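Wostura Hall: pre-show safety checklist for touring bands, with comments
Used at load-in and again before doors
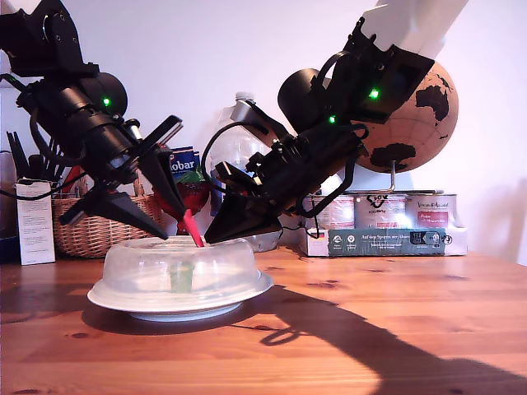

The tour office at Juliria wrote back after the last version that the list was fine for a four-piece with backline but left out anything useful for a horn section, and could the stage items please come before the paperwork. Both changes are in. Comments sit under the item they belong to.

STAGE AND RISERS

1. Riser legs locked and pinned on all four corners. OK
Comment: The upstage left riser had one pin missing. Replaced from the spares box. The horn riser is the tall one and needs the rear rail fitted whenever anybody stands on it.

2. Stage edge marked with white tape, full width. OK
Comment: Tape lifts near the monitor wedges. Redo it after soundcheck, not before.

3. Steps on both sides fixed and lit. NOT OK at load-in, OK before doors
Comment: Stage right step light was dead. New bulb fitted. Horn players come on from this side in the dark during the second number, so this one gets checked twice.

4. Deck clear of loose screws, broken sticks and old set lists. OK

5. Drum carpet flat, corners taped. OK
Comment: The house carpet is too small for a kit with two floor toms plus congas. Percussion has to bring its own.

POWER

6. Every backline circuit tested with the plug-in tester. OK

7. Ground fault protection tested at the distribution box. OK
Comment: Trips as it should. The reset button is stiff and has been for a while.

8. No household extension cords on stage. NOT OK
Comment: Two found behind the organ, one plugged into the other. Removed. The organ now runs from the drop beside the bass rig. If the band travels with an organ, say so on the stage plot so the drop is already there.

9. Cables crossing walkways covered by ramps. OK
Comment: We own 9 ramps. A full horn setup uses all of them and leaves the loading door uncovered, so run that cable overhead.

10. Amplifiers imported from overseas checked for voltage. N/A
Comment: Leave this in. Older touring amps turn up with the switch set either way.

LIGHTS AND RIGGING

11. Safety cables on every hanging fixture. OK
Comment: Checked from the lift, front truss and back truss.

12. Speaker stacks strapped. OK
Comment: Damgaard straps on both sides. One is frayed at the buckle end and goes in the trash after this run.

13. Haze machine placed away from performers. OK
Comment: Singers and brass both complained at the February shows. It now sits far upstage behind the curtain and runs at the low setting. Turn it off if the lead singer asks, whatever the lighting plan says.

SOUND LEVEL

14. Earplugs available at the bar and at both sides of the stage. OK

15. Level meter at the mix position working, battery fresh. OK
Comment: Side fill was very loud for the trumpet chair. Turned down during soundcheck and left there.

HOUSE

16. Capacity posted at the box office and at the main door. OK
Comment: 1,239 standing, 1,023 with the balcony closed. The old sign in the lobby still gave the seated figure of 529 and has been taken down. Seated shows get their own sign.

17. Exit doors open from inside with one push. NOT OK, see comment
Comment: The alley door sticks at the bottom. It opens, but it takes a shoulder. Door crew told, hinge work requested. Recheck before doors. Rechecked at 6:40 p.m., hinge adjusted, opens clean.

18. Exit signs lit, including the two under the balcony. OK

19. Barrier bolted together, no gaps at the center. OK
Comment: Photographers want the center panel left open for the first three songs. No.

20. Merch table not blocking the side exit. OK
Comment: Record crates were stacked on the floor behind it. Moved under the table.

FIRST AID AND RADIOS

21. First aid kit sealed and in date. OK

22. Radios charged, channel agreed with front of house. OK
Comment: Channel 2 picks up the parking lot next door. Stay on 4.

23. Tour manager knows the word for stopping the show. OK
Comment: Say it out loud at the meeting and have it said back. The drummer should know it too, as the stop usually has to come from the drums.

PAPERWORK

24. Stage plot matches the stage. NOT OK
Comment: Plot from Zustadex showed three horns and no percussion. Redrawn by hand and pinned at the monitor desk. A corrected plot is needed ahead of the next date.

25. Signed copy left at the production desk. OK

Still open: reset button on the distribution box (7), frayed strap (12), corrected plot (24).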